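From: Kamlesh Agarwal
To: Ondlow Hall users list
Date: 2024-06-28
Subject: Re: [ondlow-hall] marking out the tables for August

Hi all,

Omprakash Mishra wrote:
> Has anyone got a decent way of marking the middle of a table so it
> stays put for a whole day? Last August we used chalk and it had
> rubbed off by lunch. I've got 79 stallholders down so far and I don't
> want to be measuring twice. Would tape wreck the tops?

Tape, Omprakash, definitely tape! We did it for the Wukomo board games day (92 people through the door, bless them) and the tops came to no harm at all. I get the blue paper sort that decorators use, and mine shows up beautifully on a plain grey surface. The white stuff I tried at Holtska pulled the varnish off and I'm still hearing about it.

What I do, for what it's worth:

1. Wipe the top and let it dry. Crumbs are the enemy.

2. Measure along both sides and put a tiny pencil tick at each halfway point. Ours are 108 cm across, but check yours, they do vary.

3. Run one long strip from tick to tick, pressing as you go, then lay the second one over it so you get a cross. Don't fret if it's a bit skew, as long as the two strips cross near enough square.

4. Look along the strips for rough bits. The one below has gone ragged under the crossing, with a little jog to the left and a torn sliver sticking out at the side. The crossing is still perfectly easy to find, so I'd leave a strip like that alone unless you're fussy (Gautam is fussy, he'd have it up and start again).
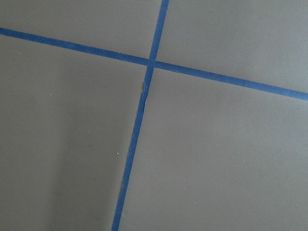

5. Peel it up the same evening, slowly and nearly flat to the table. Leave it a week and you'll be picking at it with your nails.

I've got a few part rolls in the cupboard if you want them, just shout before you go and buy any.

Kamlesh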